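Parkdale Photo and Animation Club
Minutes of the regular meeting, 11 Sep 2023

Chair: Kumaresan Sastry
Apologies: received in quantity

1. Previous minutes
The August minutes were approved after the spelling of "parallax" was corrected in both places. The chair asked that members read the minutes before approving them. This was noted.

2. Stop-motion evening
The evening went ahead in Room 403, which has a window no blind has ever fully covered. Two films were finished. A third consists of a paper boat crossing a bathtub and stopping just short of the far side, and its maker maintains that this is the ending. Discussion followed on flicker. Most of it came from cameras left on auto exposure, as the handout had warned in capital letters. Agreed that at the next session all cameras go to manual before anyone touches a puppet.

3. Software
The club's license for Revside runs out soon. The chair had tried Nurnach as a replacement and found the onion skinning good and the export menu hostile. Members who already use Nurnach said one gets used to it. Members who use Revside said that was hardly a recommendation. A vote was called, tied at 4 each, and called again with the same result. Renewal for one year was then carried when a member went to move her car.

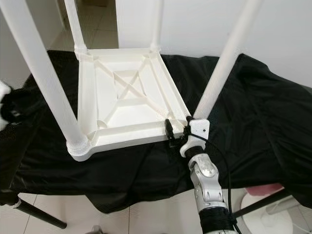
3D-printed stool, upside down on black cloth.

4. Cutout animation workshop
Najafi has offered us its back gallery for the workshop. Places are limited to 10. Participants should bring old photographs they own or that are out of copyright, and "I found it online" will again not be accepted as a category. Scissors are provided. Last year's scissors are still missing, and anyone with information may speak to the chair in confidence.

A suggestion that we teach walking cycles first was opposed on the grounds that everyone quits at walking cycles. Agreed to start with jaws and eyebrows, where results come quickly and dignity is not expected.

5. Annual screening
Running time was discussed at length, as it will be at the screening. Films are to be held to 2 minutes, credits included. One member asked whether this applied to films already made. It does. Music must be cleared or hummed by the filmmaker.

6. Any other business
The projector still turns everything slightly green. Chair to look for the manual.
The cookie fund is in debt.

Actions
Sastry: Revside renewal, projector manual, reply to Najafi
All: manual exposure

Next meeting: same room, bring a sweater.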